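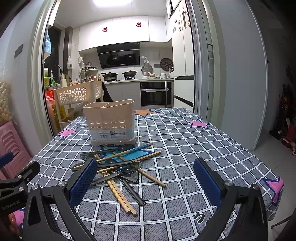

Cutlery and caddy, jaws open.

Search Flellmont Help
Search all topics Go

House rules for cutlery sorting with a hand-held gripper – what do you lot actually enforce?

Posted by Wanda Pawlak, Thursday, July 23, 2026

I've been handed the job of writing the rules for our tabletop recordings. The task is simple to say out loud: pick chopsticks, spoons and knives out of a heap, put them in a two-compartment caddy, stop. I have 24 episodes of people doing it and, as far as I can tell, 24 opinions on how it should be done.

The draft I inherited is one page and says "tidy up the utensils naturally". One person's natural is spoons left, chopsticks right, knives wherever there's a gap. Another's is to grab three chopsticks at once and shove. There's also a spirited disagreement about whether you may nudge the heap flat with a closed jaw before you start picking.

Things I'd like to settle:

Which way up does everything go in? Do knives belong in the same task at all? What counts as a reset – is dropping the lot from a height good enough, or should the heap be laid out? And do you let people record with the rest of the house on show behind the table? We work in real kitchens and dining rooms, so there's usually a fridge door with somebody's life stuck to it.

I would like to keep it to one page. I realise everybody has said that.

Peeters

Knives first. We took the sharp ones out completely and kept table knives, blade down in the caddy, picked up by the handle and never by the blade. Pads are soft and people get casual because their fingers are nowhere near the jaws. Then the knife slips and they grab for it with the other hand, which is very much made of fingers. So the rule on our sheet reads: if it falls, let it fall. Keep the free hand off the table while the jaws are moving.

For the sorting, write the end state and leave the path alone. Ours goes something like:

Chopsticks in one compartment, everything else in the other. Same side for the whole session.
Spoons bowl up, handles down.
One item per grasp. If two come up together, put both back and go again.
Nudging is allowed, but only to free something that's trapped. Flattening the whole heap first is not.
The episode ends when the table in front of the caddy is clear and the jaws are open.

The one item rule caused more sulking than the other four combined. Keep it anyway. You can't label a handful.

Resets: mix by hand, drop from low down, and don't improve it. A heap somebody has arranged to look messy is easy to spot, they all come out like a bonfire. Chopsticks should cross things. If one rolls off the table it goes back on top and you carry on.

Check the pads at the start of each session and wipe them. Check the screws beside them while you're there. We found a loose one after 168 episodes and had a long quiet afternoon working out when it had started.

Cledo_27

just film it and sort it out later, thats what the filtering is for. we do up to 200 a day and never had a rule sheet. knives are fine if your careful

Statberg

I'd do the opposite of the post above me, having once been the filtering.

On backgrounds: leave the room alone but read it. A stove and a range hood are harmless and make for decent variety. Photos, letters, school timetables and medicine labels aren't, and a fridge door can manage all four. Get the householder to walk the view with you before you start and sign for what stays. Shift the chair or move the table a bit if they're unsure. Don't blur afterwards if you can avoid it, as you will miss one.

Product labels on the caddy are a matter of taste. Ours come off because a barcode on the front compartment is a lovely thing for a model to get attached to. If you leave it on, turn the caddy around for half the sessions and write down which half. Same goes for a busy tablecloth. Nothing wrong with a patterned one, but have a plain one as well, and swap.

I'd split nudging into its own line in the notes, too. Peeters allows it, we allow it, and our two definitions of "trapped" have never once agreed. I show new people a short clip and say "that much". It saved a paragraph.

Put a version number on the page and the month. Our copy still says December and has three lots of handwriting on it.

Wanda Pawlak

Thanks, all of that is going in. It is now a page and a half. Knives handle-first, one item per grasp, and I've borrowed "if it falls, let it fall", which has already been stuck up on the wall by someone who drops a lot of spoons.

Related topics
Gripper pads: when to replace and what to clean them with
Consent forms for recording in people's homes
Chopsticks rolling off the table mid-episode
How long should a session be before hands get tired?
Naming folders so the next person can find anything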